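The cell diary, March

Long one today, so get a coffee.

I came in a bit before 7 to find the Morkesberg cell sulking again. Green light on, no faults on the panel, and yet every few picks the gripper would close and come up with nothing at all. No alarm for it either, as the old program only checks whether the fingers reached a width, and fingers that close on thin air reach a width just fine. I wrote that program, so I can be rude about it.

First thing I did was the thing I should do every week and don't: power down, lock out, get in there with a flashlight and a rag. The rail under the arm was dusty with lint. We run soft goods through this cell now - mesh bags, mostly, the zip-up kind for washing delicates - and lint gets into everything. It had packed itself into the slot behind the left finger so that side was stopping a hair early. You wouldn't see it from outside the fence. I picked it out with a dental pick (best tool in the whole drawer, and I will fight anybody who borrows it) and the finger slid home the way it used to.

Then the finger screws. Two on each side, and one of the left ones turned under my fingers with no wrench at all, which gave me a cold feeling in the stomach. Out they all came, cleaned, a dab of the blue stuff, back in. Elfriede Tanner keeps telling me to paint a stripe across the heads so I can spot one that has moved, and today I finally did it. Yellow paint pen. It looks terrible and I love it.

While the fingers were off I wiped the pads and had a good look at them. They're scuffed but flat, so they stay. There's a spare pair in the Holzer box and I'd like them to last me through the summer, seeing how long the last ones took to arrive.

After that came the part I had been putting off, which is teaching the pick point again from scratch. The old point was 16 mm above the table. That was right for the cardboard sleeves we used to run, and it's hopeless for something that slumps. A bag doesn't have a shape, it has a mood! Grab it too high and you get one layer of net and the rest swings around like a fish. Grab it by the bottom rim, where the tape gives the fingers something firm to bite on, and it stands up for you pretty nicely. I went down in tiny steps, jog and close and look, jog and close and look, and ended up at 11. Slow speed the whole way, with my hand on the pendant like it was a nervous dog. 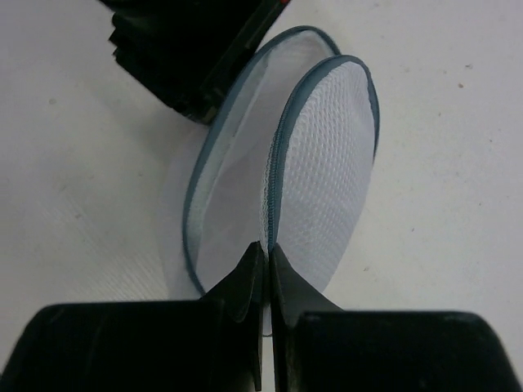 Florian Hauser read this far over my shoulder at lunch and told me I was trusting the height too much, that a rim pinch is only as good as how square the fingers meet, and had I checked that with paper? I had not checked it with paper. He said to close on a strip at the tips and then on another one farther down, and if one tugs out easier than the other then the fingers are toed in and I'd be back in there by the end of the month with the same complaint.

So I checked it with paper. Annoyingly, he was right, the tips were gripping hard and the lower part was barely holding. I put one thin shim behind the left finger and tried again, and then both strips tore before they let go. That's what you want. I had to touch up the pick point after that, naturally, though it moved so little I could have left it alone.

Next was the program. I gave it a second check after the lift, so now if the fingers close farther than they ever would with fabric between them, the arm goes back and tries again, and after the second miss it stops and calls me over. Took me most of the afternoon, mainly because I had named two positions almost the same thing back in the fall and kept editing the wrong one. They have proper names now. I also saved a copy of everything onto the Plaltden drive before I touched a line, and I'm writing that down here so future me knows where to look.

Last job was a long run with the door shut. I let it go for 321 cycles with the new settings while I swept up, and it stopped on me once, for a zipper pull that had got under the left finger. It stopped and asked for me, like I told it to! I was so pleased I forgot to clear the fault and stood there grinning at the thing.

Still on the list: the cable loop at the wrist rubs when the arm swings all the way left, and it wants a new tie and maybe a sleeve. The Horkard air regulator is hissing again too, very faintly, and only when the shop is quiet. I put soap on the fitting and got bubbles, so that's tomorrow morning before the first run. Must remember to bring thread tape from home, because the roll in the drawer is down to the cardboard.

Hands smell of solvent. Going to bed.

Last updated: March
11 shares | 2 comments

Recent entries
Why the Morkesberg cell hates humid days
Changing finger pads without losing the pick point
The great cable tie shortage
Horkard regulator, round one
Labeling the Holzer box, finally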